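Nivolero Zweiarm-Set: lohnt der Aufpreis für die Greifer mit Riffelbacken?
Forum > Automatisierung > Kits und Bausätze

Khoa Cù
Hallo zusammen, kurze Frage, muss bis Ende November bestellen. Wir wollen das Zweiarm-Set von Nivolero für leichte Sachen am Tisch: Aluschalen umsetzen, Papier wegräumen, Abfall in die Tonne. Nix Schweres. Der Händler (Farquharson) bietet zwei Greifersätze an, einmal glatte Backen, einmal mit Riffelung, letztere deutlich teurer. Dazu will er mir noch ein Einrichtungspaket verkaufen, 2 Termine vor Ort.

War beim Vorführtermin in Lodivbridge dabei, ging alles recht schnell. Foto vom Tisch:
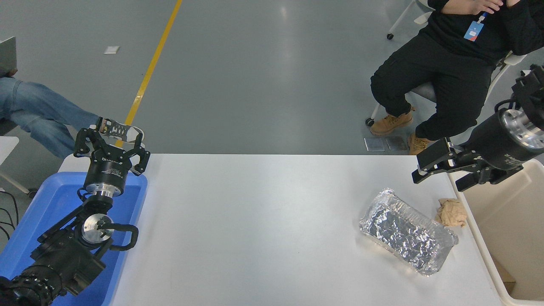
Zweiarm-Aufbau mit Aluschale und Papiertuch, Lodivbridge

Mir gehts vor allem um die Schale. Die ist ja weich und knittert sofort, wenn man zu fest zudrückt. Hat jemand das Set länger im Einsatz? Und braucht man das Einrichtungspaket oder kriegt man das selber hin? Programmiererfahrung so mittel. Danke schonmal

Bogdan Gavrilă
Wir haben das Set mit der Riffelvariante. Kurzfassung: Backen ja, Paket eher nein.

Länger: Die Riffelung hilft beim Papier, bei glatten Backen ist uns das ständig rausgerutscht. Bei Aluschalen entscheidet die Greifkraft. Werkseitig viel zu hoch eingestellt. Im Menü runterdrehen, dann am Rand greifen, nie an der Seitenwand. Am Anfang haben wir mit Schrott geübt, bestimmt 100 Schalen in die Tonne, danach liefs.

Was nervt: Die Kabelschlaufe am Gelenk. Wenn man die zu knapp verlegt, zieht sie bei gestrecktem Arm. Lieber zu lang lassen und einmal die komplette Bewegung langsam abfahren. Steht im Handbuch, aber irgendwo hinten auf Seite 102 oder so.

Einrichtung haben wir selbst gemacht. Ein Nachmittag für die Mechanik, die Abstimmung der beiden Arme hat dann noch mal deutlich länger gedauert. Wer noch nie zwei Arme über einem Tisch hatte, nimmt vieleicht doch einen Termin. Beide braucht man nicht, würde ich so verhandeln.

Blair Mowat
nimm Hikard, günstiger und Support antwortet wenigstens

Oddur Stougaard
Hikard hatte ich auch, für Einzelarm ok. Zwei Arme gleichzeitig ist dort aber Bastelei, getrennte Steuerungen usw. Deshalb dann gewechselt.

Zum Arbeitsbereich noch was, das wird im Prospekt nicht so klar. Auf die Tonne achten: Steht die neben dem Tisch, muss der Arm auf der Seite über die Kante hinaus und wieder runter, und da wird es je nach Tischhöhe eng. Vor dem Kauf ausmessen! Bei uns stand die Tonne erst falsch, dann alles neu eingelernt. Ärgerlich.

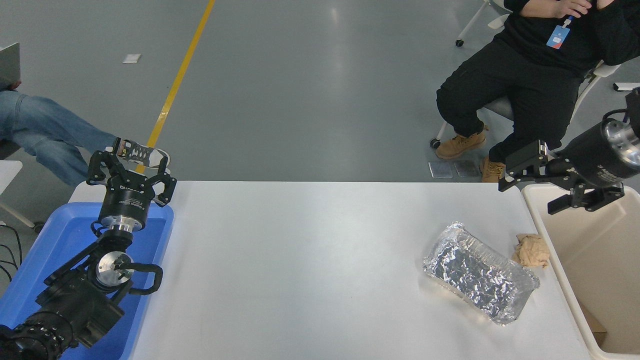

Kann man die Greifkraft für jeden Arm einzeln einstellen?
Getrennt pro Arm geht das, im Menü unter Werkzeug, und die Werte lassen sich als Profil speichern. Nach einem Backenwechsel neu setzen, sonst nimmt er die alten.

Preislich: bei uns gabs 1000 Euro Nachlass, weil wir das Paket komplett rausgenommen haben. Fragen kostet nix. Ansprechpartner bei Farquharson war damals Fergus Munro, weiß nicht ob der noch da ist.

Khoa Cù
Super, danke euch. Dann Riffelbacken und nur ein Termin. Tischhöhe mess ich morgen früh gleich nach, hatte ich garnicht auf dem Schirm.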